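March 20, 2020
Faith Wanyama

Week 7 notes: color and wayfinding in public buildings

Quick recap from February. Signs are the last thing people look at. Before signs: light, then floor, then color of big surfaces. The Prusgate clinic survey, 284 visitors, 196 of them got to the right desk without asking anyone. Of the other 88, 44 said they followed the wrong wall color. Half! Remember that number, it comes back in the essay question.

Terms to know: landmark, edge, decision point, sight line. Definitions in the Jaunzems chapter, skip the part on airports.

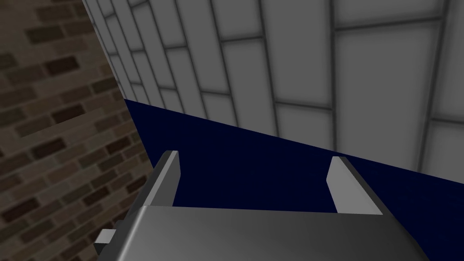 Decision points. Anywhere a person has to pick a direction. Put nothing new there except the choice itself. Chege says one color change per decision point, Zanetti allows two if the floor stays the same. I side with Chege but know both.

Doors. A door in a strong color reads as "go here". So staff-only doors get painted like the wall. Classic mistake at Woldegiorgis Library: bright closet doors, plain restroom doors, people kept trying the closets for years.

Contrast matters more than hue. Check everthing in grayscale. Older eyes lose blues first, dark blue next to black is a problem on stair edges etc. 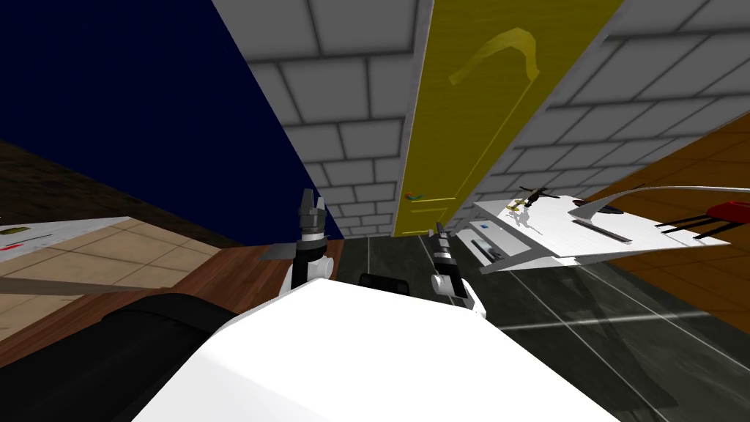
Fig. 2. Yellow door, dark blue wall.

Reading for next time: Zanetti pp. 196-200, plus the Gurik hospital handout. Bring a floor plan of a building you know, hand drawn is fine. Mark teh decision points in pencil.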